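Manudville dogs win right to dine out, subject to 14 pages of rules

Dogs will be allowed at the outdoor tables of cafes in Manudville from November, after the town council voted to drop a bylaw that has kept them on the far side of the planter boxes for longer than most of them have been alive.

The change passed at the end of a meeting that began at 7 p.m. and was still going well after the neighbouring pub had called last drinks. Parking, the usual favourite, was over in minutes. The dogs took the rest of the evening.

Under the old rule, a dog could be tied to a pole beside a cafe but could not be under a table at one. The fine was $900, a sum that seems to have been chosen to frighten people. According to the council's own report, it was never once collected. Rangers preferred to issue what the report calls "verbal guidance", and regulars at the Jirkcombe Road end of town became skilled at holding a lead so that the dog was technically on the footpath and the owner was technically having brunch.

The new rule comes with conditions. Dogs must be on a lead no longer than the owner can explain. (The draft gives a figure, then gives a different one four pages later, and staff have been asked to pick.) They may not sit on chairs, eat from cafe crockery or be fed by people at other tables. Cafes with 50 or more outdoor seats will need to set aside a dog-free section, a clause that will trouble precisely one business, the Grilanora Tearooms, which has already said it will take out a bench.

The council received almost 900 written submissions, a record for the town and well ahead of the number it got about the new library. Most were in favour. Opponents raised allergies, hygiene, barking and, in one case, the general decline in table manners since the arrival of the large mug. One supporter asked that cats be considered next. The council noted the request, as councils do.

Cafe owners have not waited for the paperwork. Water bowls have appeared along the main street, and the bakery on the corner is selling a liver biscuit that costs more than its scone. Medve, the pet supply shop opposite the post office, is offering a "quiet table kit" for owners who doubt their dog can last through a flat white. The shop recommends something to chew, introduced at home first, and says it sold 20 kits in the first week without advertising them.

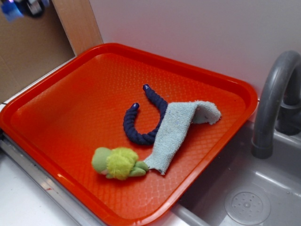

A braided rope toy on an orange-red tray. Owners are advised to bring something for the dog to chew.

Rangers will take what the council describes as an educational approach for the first 9 weeks, so not much will change. After that, a cafe may be asked to remove its dog tables if complaints pile up, although the report does not say how high the pile must be.

The old signs, which show a dog with a red line through it, are to come down before the summer visitors arrive. Replacing them was costed at more than expected, and the council has settled on stickers. The stickers will cover the red line and leave the dog.

A review is due after the first year. Horses, which came up twice during public question time, remain covered by a separate bylaw and may not be brought to breakfast.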